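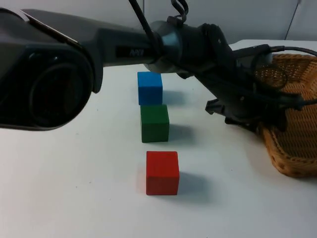 How to Clean and Care for a Woven Basket

Posted 26th May in Home Care

Woven baskets are made from plant material, and many people forget this. They wash them like a plastic box, or they never wash them, and after some years the rim opens and the bottom becomes weak. I have repaired baskets at my kitchen table in Nunholm for a long time, and most of the damage I see could be avoided with a small amount of care. This page explains how I clean a basket, how I dry it, and how I repair a loose strand before it becomes a big hole.

What you need

A soft paintbrush, the kind used for walls
A vacuum cleaner with the small brush head
Two cotton cloths
A bowl of lukewarm water
Mild dish soap
An old toothbrush
White wood glue
Clothespins

You do not need a special product. I once bought the basket cleaner from Dralterico and it worked well, but dish soap did the same job for me.

First, find out what your basket is made of

Willow and rattan can take some water. Seagrass and water hyacinth can take less. Paper cord looks very similar to seagrass, but it becomes soft when it is wet, so you must clean it only dry. To test, choose one strand on the bottom, where it will not be seen, and press a damp cloth on it while you slowly count to five. If the strand swells or feels fuzzy, stay with the brush and the vacuum cleaner.

Painted or stained baskets need the same test. If color comes off on the cloth, do not use soap on it.

Remove the dust

Turn the basket upside down over a sheet of newspaper and tap the bottom with your open hand. Then go over it with the dry paintbrush, always in the direction of the weave. The dust likes to sit under the rim and in the corners, so give these places more time. After this, use the vacuum cleaner on the lowest power. If a strand is already broken, hold your finger on it while you pass, or the vacuum cleaner will pull it out.

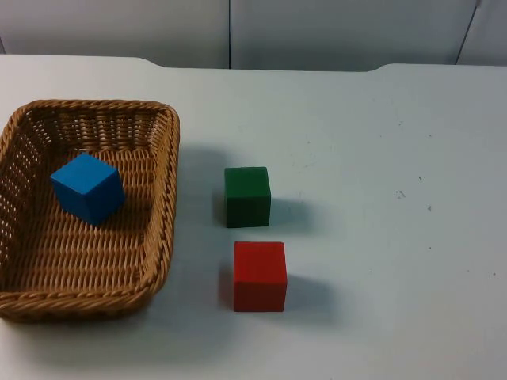

Braided rims are more difficult than plain ones, because every twist makes a small pocket. For these I use the toothbrush, dry, and I turn it a little as I push it in.

Wash it

Put 3 drops of soap in the bowl of water and mix it with your hand. Wet the cloth and wring it until it does not drip anymore. Wipe the inside first, then the outside, and the bottom last. Do not put the basket under the faucet, and please do not leave it in the bathtub. A basket that is soaked to the middle of its strands can lose its shape when it dries.

Take the second cloth, wet it with clean water, and wipe everything again. Soap that stays behind makes the surface sticky and brings the dust back faster.

If there is mold, mix one part white vinegar with 4 parts water and use this in place of the soap. Do it outside or near an open window. Mold that comes back after two treatments has usually gone deep into the strands, and then I would not keep bread or clothes in that basket anymore.

Dry it

Stand the basket on its side in a place with moving air, and turn it every few hours. Keep it away from the radiator and from strong sun. In February, when my house is heated all day, I dry baskets in the hallway, where it is cooler. Wait one full day before you put anything inside, even if the basket feels dry to your hand.
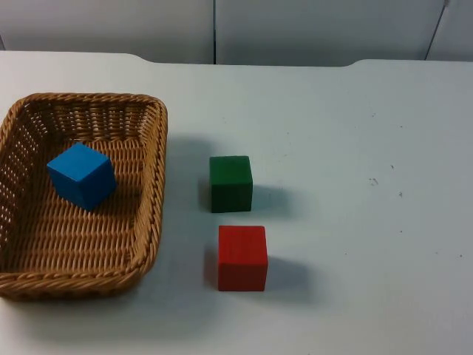 Reading time: 5 minutes

Repair a loose strand

A strand that has come out but is not broken can go back to its place. Wet it with your fingers and wait some minutes, so it can bend. Push it under the next strand with the handle end of a small spoon. Put a very small amount of glue under it, close a clothespin over the place, and leave it overnight.

If the strand is broken, cut the two ends at an angle so that they lie one over the other. Glue them in the same way. On an open lattice side there is less material to hide the joint, so try to place it behind a crossing.

A broken handle is different. Glue alone will not carry weight, and the handle must be woven in again from the side wall. My own first try at this lasted 3 days. For handles I now go to the workshop Ó Dubhghaill in Grindale, and I pay for it gladly.

Keeping it in good condition

Dust the basket each time you clean the shelf. Carry it from the bottom with both hands when it is full, also if it has handles. In a very dry room, willow begins to make cracking sounds when you press it. Then you can spray a fine mist of water on the outside, let it dry, and it will be flexible again.

Do not stack baskets of the same size one inside the other with force. The rims press on each other, and the one on the outside will open at the corner first.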